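Trusdale Laboratory for Manipulation Software
Gallery: Cloth Handling with Two Arms

The Trusdale Laboratory develops control, perception and planning software for robots that work with soft materials. The cloth handling project began in April as a joint effort with Usuvach, which supplies the motion planning library, and Amaral, which maintains the logging and replay tools. This page presents the work at its present stage, with short notes from the software team. It was last revised in August 2018.

Garments are a demanding subject for planning software. A rigid part can be described by a position and an orientation, and a planner can rely on that description until the part is moved. A shirt has no such fixed description. Each contact changes its outline, and a fold may hide the very edge that the next motion requires. The project therefore treats every grasp as provisional and estimates the state of the cloth again before each new motion is approved.

The control layer runs on a single workstation and sends joint commands to both arms on a shared clock. Early versions of the software gave each arm its own process, and small differences in timing were enough to pull a garment out of line. Chang-ho Hong rewrote the scheduler so that a command is released only when both arms have confirmed the previous one. If either confirmation is late by more than 50 milliseconds, both arms hold their positions and the event is entered in the log.
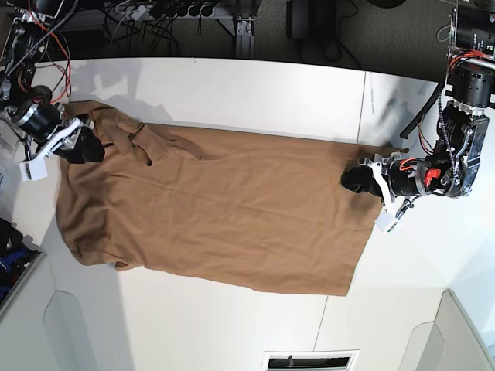
Spreading a garment across the table is handled as a separate task with its own planner. The planner receives an estimated outline of the cloth and two grasp points at opposite ends. It then proposes a pair of paths that keep the distance between the grippers within a set limit. The limit depends on the fabric profile chosen by the operator. Knit fabrics are given the lowest tension setting, and the planner is permitted to leave gentle creases in place when removing them would require a stronger pull.

Perception
The outline of the garment is computed from the contrast between cloth and table, then corrected with a model of the visible folds. Han-gyeol Hong is responsible for this part of the system. Folded collars and sleeves remain the most frequent source of error: the software may read a doubled section as the true edge and place a grasp point too far inward. The current release assigns a confidence value to each section of the outline and excludes the least certain sections from grasp selection.

Grasp selection
Candidate grasps are ranked by reach, clearance from the tabletop and distance from any suspected fold. The seven highest-ranked candidates are passed to the planner, which rejects any pair that would bring the two arms too close to one another. Operators may review the ranking on screen and lock a preferred grasp before motion begins.

Contact with the table
Pressing cloth against a hard surface calls for a different control mode from lifting it. The software limits the downward command and watches the motor current for a rise that indicates contact. Thresholds are stored separately for each arm. -- A change of fingertip pads requires that the thresholds be measured again, and the start-up check now asks the operator to confirm that this has been done.

Logging and replay
All joint positions, gripper commands and camera frames are recorded at 30 samples per second. The Amaral replay tool allows a session to be opened at any point and run again with a different planner, so that two versions of the software can be compared on the same input. The replay does not model the cloth itself. Its results are used to examine decisions, and any change in planning is tested afterward on the physical arms.

Operator interface
The interface, known within the laboratory as Grullel, shows the estimated outline, the selected grasps and the planned paths in one window. It was revised in response to comments from operators, who asked for a larger hold control and for plainer wording in error messages. Version 4 also keeps the last approved plan visible while a new one is being computed.

Work in progress
The team is preparing a planner for the first fold after spreading. The principal question is when to release one end of the garment without disturbing the other. -- Two approaches are under review, one based on recorded demonstrations and one on a simplified cloth model. Source code for the scheduler and the fabric profiles is available to partner institutions on written request to the laboratory office.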